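# Drimitz local post

The **Drimitz local post** was a private mail service which carried letters and small parcels between the river port of Drimitz and the hill town of Vurnari. It issued its own adhesive stamps, and these are today collected as local stamps. The service is not listed in most general catalogs, because the government post never accepted its stamps as valid on the national routes.

## Background

The government post had an office in Drimitz but none in Vurnari. Letters for the hill town were left at the Drimitz counter until somebody came to ask for them, and in winter this could take many weeks. The merchants of Vurnari sent several petitions for an office of their own. The answers, which are kept in the town archive, say that the number of letters was too small to pay a clerk.

A firm of grain shippers, Lewis & Company, already sent a wagon up the valley road for its own business. It offered to carry the mail on the same wagon for a fixed fee. The permission it received was limited to the valley road. The firm was not allowed to collect letters inside Drimitz itself, so senders had to bring them to the shipping office by the quay.

## Operation

The wagon left Drimitz in the morning and changed horses at the Fetcombe inn, where a box for letters was fixed to the wall of the yard. Mail taken from this box was marked with a small oval handstamp. In February, when the upper road was usually closed, the mail went on from Fetcombe by foot carrier and parcels were held at the inn.

Letters going beyond Drimitz needed two stamps: the local one for the road to the port, and a government stamp for the rest of the journey. The government stamp was canceled at the Drimitz post office. The local stamp was supposed to be canceled at Vurnari with a pen cross, but many covers show that this was forgotten. Such covers, with a clean local stamp and a canceled government stamp side by side, are called "half-dead covers" by collectors in the region.

The service ended when the government post opened a counter in Vurnari. Remaining stamps were not exchanged for money. A notice in the shipping office told the public to use them up before the last wagon, and this explains why covers from the final weeks often carry more postage than the rate required.

## Stamps

### First issue

The first stamps were printed by lithography in the back room of a Drimitz label printer. The design shows a wagon wheel inside a rope border, with the name of the port above and the name of the hill town below. There are 4 values, all in the same design, and each is in a different color: gray, green, brick red and blue. The stamps are imperforate and have a thin yellowish gum, which often cracks.

The stone held 8 stamps, in two rows. As each position was drawn by hand, all of them can be told apart. The best known is the lower right position, in which the wheel has one spoke less than on the others. Collectors call it the "broken wheel." It is found on all values, but on the gray it is hard to see without a glass, as the gray ink was weak.

### Second issue

The second issue used the same wheel in a plain frame, and it was printed from metal type and a wood block. The paper is thicker and has no watermark. This issue was perforated with a sewing machine wheel, and the holes are uneven and frequently miss the margin between the stamps completely. Copies with straight and complete perforations on all sides should be treated with suspicion.

The green stamp of the second issue exists with the frame inverted. Only used copies are recorded, and all of them have the Fetcombe oval. It is believed that a single sheet was delivered to the inn and sold there before the error was seen.

### Parcel labels

Parcels were not franked with stamps. A numbered label was tied to the parcel with string and a second part of it was given to the sender. The labels have no value printed on them, and opinions differ on whether they belong in a stamp collection. The older handbooks leave them out. More recent ones include them in an appendix.

## Postal markings

Three markings are connected with the service.

- **Pen cross.** Applied at Vurnari in black or brown ink. It is also found on government stamps, by mistake.
- **Fetcombe oval.** A small handstamp without date, in violet ink, later in black. The violet ink spreads when it becomes wet.
- **Quay mark.** A straight line reading "DRIMITZ QUAY," used only on mail going up the valley.

## Forgeries

Forgeries of the first issue are common. They were made in sheets much larger than the originals and were sold to tourists in packets. They can be recognized by the rope border, which is drawn with single lines in the forgeries and with double lines in the genuine stamps. The gum is white and smooth. Forged pen crosses on genuine unused stamps are a more difficult problem, since a used copy of the blue value sells for a higher price than an unused one.

## Surviving material

The census published by the Vurnari Philatelic Circle, last revised on 27 Mar 2018, records 307 covers with local stamps. Of these, 102 bear the Fetcombe oval. The census doesn't count loose stamps or parcel labels. The largest group of covers comes from the correspondence of a seed dealer in Vurnari, whose letters were found in the loft of his former store with the stamps in unusually fresh condition.

No original printing stone is known. The wood block of the second issue is held by the museum in Drimitz, where it can be viewed on request. Reprints from the block were made once, in black on white card, and are marked on the reverse.

## See also

- Local post
- Postal history of the Drimitz valley
- Cinderella stamp
- Sewing machine perforation

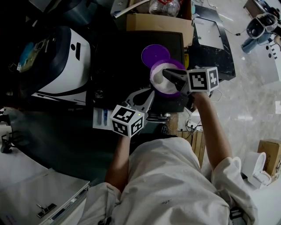 *Work at a bench with hand-held gripper tools*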